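Plestden Bench Kit: Set-up Guide

Section 4. Trying out a pair of hands side by side

By the time you reach this section you should have both arms bolted down, powered and answering to the Virier controller (Section 3). What follows is the part most people have been waiting for, so do put the kettle on and take your time over it. A careful first session will save you a good deal of head-scratching when you come to look at your results.

The steps below assume that you want to compare two hands, or two sets of controller settings on the same model of hand, using everyday objects on an ordinary table. If you have bought the Vanhove two-finger gripper as well, the same steps apply, but please read the note on grip limits first.

4.1 Marking out the table

1. Choose a table that doesn't rock, and wipe the top down.

2. Send both arms to the rest pose from the Virier menu. Wait for the steady tone before you lean across.

3. Mark a rectangle on the table top with tape. Both hands should be able to reach every corner of it with the elbows still slightly bent. Grey tape is kinder to the cameras than white or yellow, which can be picked up as an object in its own right.

4. Run the corner check (Tools, then Reach, then Corners). Each hand will visit the corners in turn at slow speed. If either of them stops short, move the tape and run the check again. Please don't be tempted to raise the reach limit instead.

Caution: Keep the stop button within reach of whoever is running the session, and ask anyone else in the room to stay outside the sweep of the arms.

4.2 Choosing your objects

You don't need anything special, and we rather encourage you to raid the cupboards. A good first set has something squashy, something open at the top, something flat with a lid and something upright. A rubber air-blower bulb, a plastic bowl, a lidded plastic box and a small spray can will do nicely between them. Thin bits of wire are well worth adding later on, once you trust your fingertip settings, as they will tell you more about a hand's fine pinch than any bowl ever could.

5. Place the objects inside the tape with enough room between them for an open hand to come down.

6. Take a still from the head camera and save it with the session. You will want it when you put everything back for the second hand.

Note: See-through plastic is hard going for the depth camera. If a clear or tinted box is missed more often than it is found, turn it a little on the table, or switch to outline matching in the Vadudden vision add-on.

4.3 Checking the hands

7. Open the left hand fully, fingers spread and pointing upwards, and hold it there. Look along each finger for anything that hasn't straightened.

8. Curl the hand slowly, then open it again. Repeat 12 times. The finger readings should settle to within 17 counts of where they began. If they wander further than that, run the finger zero routine in Section 3.6 before going any further.

9. Do the same with the right hand. It is perfectly all right to leave one hand curled at the side of the table while you work with the other.

10. Follow the cable from each wrist back along its arm. There should be a gentle loop at the wrist, enough for a full turn, and nothing that could catch on the table edge.

4.4 Running the comparison

11. Set the grip limit to 400 on both hands. The scale runs to 1,000, but you are very unlikely to need the upper half of it for household objects.

12. Start with the bowl, by the rim. Make the same number of tries with each hand, putting the bowl back in its place after every one.

13. Work through the other objects in the same order for both hands. Changing the order halfway is the commonest reason for results that can't be compared.

14. Write down your own remarks as you go, in plain words. "Slid off the nozzle end" is far more use to you a month later than a bare cross in a column.

Note on grip limits: The Vanhove gripper closes faster than either hand, so begin at half the figure given in step 11 and work up gently.

Caution: Only use spray cans that are empty, and never raise the grip limit while a hand is holding one.

When you have finished, send both arms back to the rest pose before you clear the table. Saving and exporting your session is covered in Section 5.

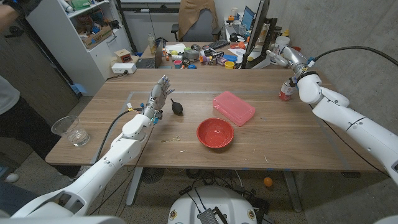
Figure 4. Left hand open, right hand curled, with objects set out on the taped table.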